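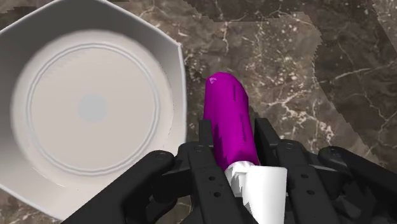 *Reading time: 3 minutes*

# An afternoon with the hand at Mincombe

The open day at the Furtado workshop began at two, and by ten past there was no free chair. Mincombe is a small town and the workshop is on its edge, behind the bus garage. I had come by train from Curkbridge, with a wet umbrella and a list of questions which I mostly did not use.

Furtado makes software for robot hands. It does not make the hands themselves. This was explained to us in the first minute, and I was glad of it, for I had expected a room full of metal. Most of the afternoon happened on a screen, inside a simulated kitchen that the team calls Kakeo. There a black hand with several fingers works over a brown marble worktop, beside a white plate with eight sides, and it must take hold of things.

The thing it was holding for us was a magenta tube with a rounded end and a crumpled white part at the bottom. A child in the second row said that it was a sausage. A man behind me thought of a marker pen. Our guide did not decide between them. For the hand, she said, it is a shape with a weight, and the name comes later.

I have seen robots pick up boxes in warehouses, and it looks easy. A round object is less polite. If the fingers close unevenly it turns, and then it escapes. On the screen the fingers stood close on both sides of the tube, with the white part deep between them, and the guide stopped the program so that we could look for as long as we wished. She turned the view with a mouse. One could see the small screw holes in the fingers, and also the shadows on the marble, which had edges like a saw. Somebody asked if this was a fault. It is a saving, she answered. Good shadows need computer time, and the team prefers to spend this time on touch.

Then she gave us the numbers. Kakeo had run 3,000 attempts in the week before our visit, and 2,310 of them had ended with the object still in the hand. The remaining ones are kept and studied. She showed us 3 of these, and they were the most popular part of the afternoon. In one the tube flew up and did not come down again — the simulated kitchen has no ceiling.

After the tea there was time to try. Each visitor could put on a glove and move the fingers on the screen. I waited my turn behind a retired dentist who was very good at it. I was not. My thumb arrived always too late, and I pushed the tube away four times before I understood that I must move slower than feels natural. My best grip was given a score of 69, out of how many I forgot to ask.

The questions at the end were mainly about work and money, as they often are. When will such a hand be in a real kitchen? The guide said that she did not know, and she moved on to the next person without adding to it. I liked this answer more than the ones I have heard at larger shows.

The next open day is in April. Places are free, but they must be booked at the workshop, and the last train back to Curkbridge leaves earlier than one would think.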